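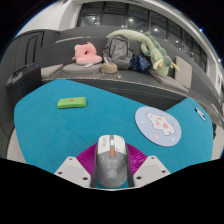
**How much paper does a school office use in one month, and can it be reduced without extra cost?**

The office studied for this report used 949 sheets in the second month of the project, down from 1,122 in the first. The reduction required no new equipment.

## Background

The project was carried out at the Canport branch office of Stuter, a private language school with 300 enrolled students. The office prints attendance lists, invoices, course certificates and letters to parents. Paper is bought from a local supplier, Caron, and delivered in boxes to the front desk.

## Method

Sheets were counted from the printer's own page log at 5 p.m. on each working day. During the first month, staff worked as usual. At the start of the second month, two changes were made:

- two-sided printing became the default setting
- attendance lists were printed once a week instead of daily

Certificates were left out of both changes – they are printed on heavier stock and must remain single-sided.

## Results

Most of the reduction came from the attendance lists. Invoices fell only slightly, as many fit on one page. Staff reported 20 print jobs that had to be repeated because the wrong setting was chosen, most of them in the first week.

## Limitations

The second month was December, when the school closes early. The totals were not adjusted for the shorter month, and part of the difference may be due to the closure. A further count in a full teaching month is recommended.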